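Poker mat

A poker mat (also card mat, table topper or layout) is a flat sheet laid over an ordinary table so that cards and chips can be used on it. It does the job of the covered surface of a purpose-built card table at a small part of the cost, and it can be put away afterwards. Mats are sold singly and as part of boxed or cased sets with chips and cards. Many claims are made for them by sellers, and few of these have been tested by anyone without something to sell.

Purpose

A bare table top has two faults for card play. Cards lie so flat against a hard, smooth surface that they are awkward to pick up by the edge, and players tend to bend a corner in trying. Chips also slide and clatter. A mat with a little give in it lets a fingertip press down beside the card and lift it. This much is agreed on by nearly everyone who has played on both.

Beyond that the case is weaker. It is often said that a mat makes a game fairer, on the grounds that cards skim low across it and are less likely to flip over during the deal. A practised dealer can deal cleanly on bare wood, and a careless one will flash cards on any surface. It is also said that mats make cards last longer. Cards wear chiefly from shuffling, bending and greasy hands, none of which a mat prevents.

Shapes and sizes

Mats are made round, oblong, oval and eight-sided. The oblong and oval kinds copy the layout of a club table, with a dealer on one long side. Round mats are meant for small games at home, where the deal passes from player to player and there is no fixed dealer's place.

Makers give a number of players for each size, and these numbers should be read with caution. They seem to be worked out from the length of the edge, with no allowance for chairs, elbows or drinks. A round mat marked as suitable for eight will seat four in comfort. In any case the limit is usually the table beneath: a mat that hangs over the edge is worse than none, as chips placed on the overhang go on the floor.

Printed layouts

Plain mats exist, but most carry some printing. The commonest pattern is a set of card outlines for the shared cards in games such as Texas hold 'em, in which five cards are turned face up for all to use. A ring or line near the edge is also common. In some clubs such a line has a real use: chips pushed over it count as bet and cannot be taken back. At home it is mostly decoration, and players who have not agreed a rule beforehand will find that it starts more arguments than it settles.

The outlines are helpful to beginners, who can see at a glance how many cards are still to come. They are of no use at all in draw games or in stud, where there are no shared cards, and the printing is simply ignored. Sellers seldom mention this. Nor do the outlines always match the cards. Playing cards are made in two common widths, known as poker size and bridge size, and an outline drawn for one will look slightly wrong with the other.

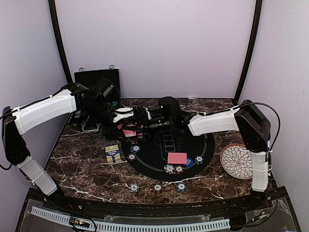
Black and dark green are the usual ground colours, with red and blue also sold. Green has the longest history, being taken from the baize of older card and billiard tables. It is widely repeated that green was picked because it rests the eyes. The story may be true, but it has the look of an explanation thought up later, and those who repeat it rarely give a source. Black grounds show up white printing and the backs of cards very clearly. They also show every crumb.

Materials

Three kinds of material account for most mats.

Felt and baize are the oldest. They are cheap and quiet, but hold on to spills and go bobbly with use. A felt sheet with no backing tends to creep across a polished table.

Cloth bonded to rubber is now the most usual. The rubber grips the table and gives the cushioning described above. New ones smell, sometimes for weeks. Advice to air them outdoors is sound, though claims that the smell "goes overnight" are not.

Vinyl and other wipe-clean sheets shrug off drink but are slippery, and cards slide further on them than most dealers would like. They are better thought of as a covering for the table than as a playing surface.

"Casino grade" and "tournament quality", often printed on the packaging, have no fixed meaning. Any maker may use them.

Cased sets

Mats are frequently sold with chips and one or two packs of cards, in a tin or a hard case with clasps. The case is the part that sells the set, and it is often the part that fails first. Clasps work loose, and the foam or plastic trays inside split when the case is carried on its end. Where a mat has to be folded to fit, it will arrive creased.

The contents are also stretched thin. A small set may hold 50 chips, which is too few for all but the shortest game. Shared among four players it gives 12 each with two left over, and change has to be made constantly. The Stanumell set, a boxed round mat with chips and cards, was sold in two versions that differed only in the number of chips, and the smaller was widely bought by mistake. The later Somuveck set put the chip count on the front of the lid, an improvement that cost the maker very little.

Flattening and care

Creases are the commonest complaint, and there is a good deal of folklore about removing them. Rolling the mat the opposite way, leaving it in the sun, weighting it with books and ironing it through a tea towel all have supporters. Haf Voyle, in a short guide to home card rooms, tried all four on identical folded mats. She found that books left for several days did best, and that the iron spoiled the printing on one mat without shifting the fold. Her test used a single make of mat and has not been repeated, so it should not be leaned on too heavily.

For cleaning, a damp cloth and a little mild soap at no more than 30 degrees is the usual advice. Machine washing is sometimes recommended by owners -- less often by makers. Rubber backing may lift away from the cloth once it has been wrung or spun.

Mats are best stored rolled, with the printed side outwards. Most come with a thin tube or bag for this purpose, and most of these are slightly too small.

Alternatives

A thick tablecloth, a blanket pulled tight or an offcut of plain carpet underlay with a cloth over it will each do most of what a mat does. Blankets were the normal choice in homes long before mats were sold for the purpose, and many regular players still prefer them. The Prikolham card club played on a grey army blanket for 16 years before buying a mat, and according to Jenkins, its newsletter, almost half the members voted to go back to the blanket in the July after the change.

Folding table tops, which open out to make a padded surface with cup holders, are sold as a step up. They are heavy and hard to store, and the hinge leaves a ridge across the middle, just where the shared cards are dealt.

See also

Baize
Card table
Poker chip
Playing card
Texas hold 'em

This article was last revised on 19 February 2023.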